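Empty drink bottles lying all over my shelf, how do you sort yours?

flisora_86
Posted 9th March

Hi all! My little utility nook has dark marbled flooring and flowery wallpaper I was very proud of in January, and now all I see when I walk past is bottles. I'm on the second floor, the recycling goes down once every 2 weeks, and in between they just pile up on their sides and roll into each other. I do have a plastic bin for them (I'd happily buy another), but I never know what has to happen before a bottle goes in. 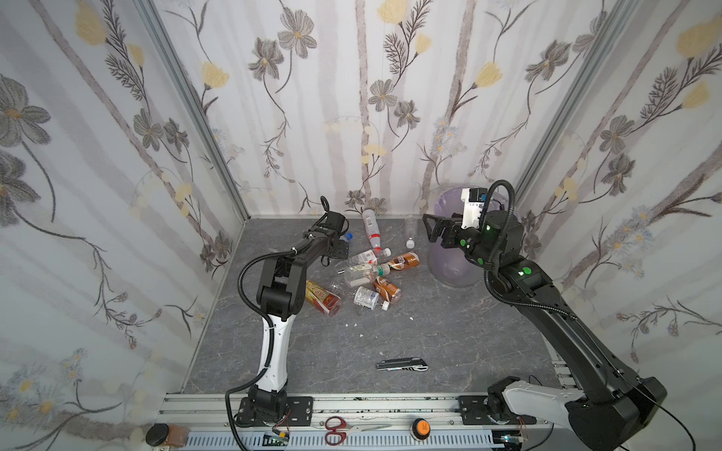
Should the caps stay on or come off?
Leave them on if your local program takes them that way, and most of the newer ones do. Check the town website, mine had it on the very first page.

That's what my neighbor told me when I asked her, anyway, but then she squashes hers flat and I don't know if I should. Some of mine have barcodes on the label too. Does that matter for getting a deposit back? Any tips welcome, I'm tired of looking at them!!

Arlo Oyelaran

Yes, it matters a lot! If your state does deposits, don't crush them and don't peel anything, the machine has to read the barcode. I learned that standing there with a bag of 100 flattened ones (never again). If there's no deposit where you live, squash away, then screw the cap back on so they stay flat. I pick mine up by the middle and drop them in cap first, they seem to stack better that way. 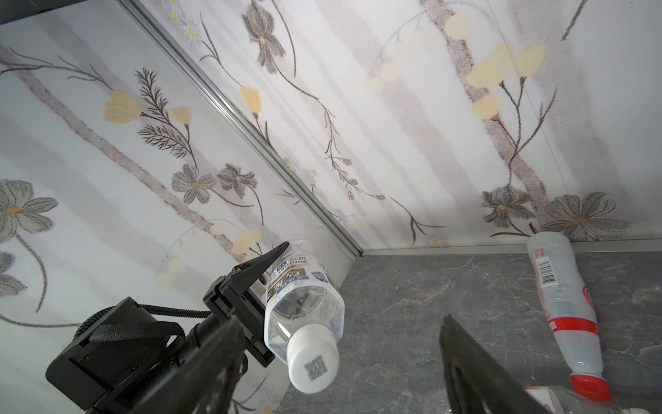 Water bottle, white cap pointing down

Also give anything sugary a quick rinse, or you'll have ants by summer. Plain water bottles I don't bother with. And get a bin with a lid, mine's a Tundberg and it fits under the sink with a bit of shoving.

poten_kitchen

I just use a paper bag. One thing though, keep glass well away from the plastic. I have a swirly cut-glass piece that I'd be sick about if it went out with the empties by mistake. 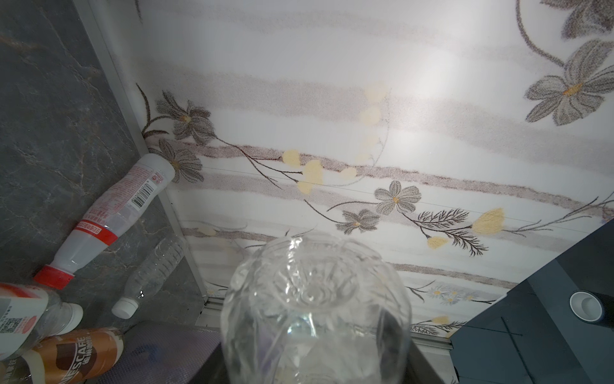 So the nice glass gets its own spot, up high, and only after that do I start on the bottles. My town wants glass in a separate bin anyway, and they don't take vases at all. No idea about the deposit thing, we don't have it.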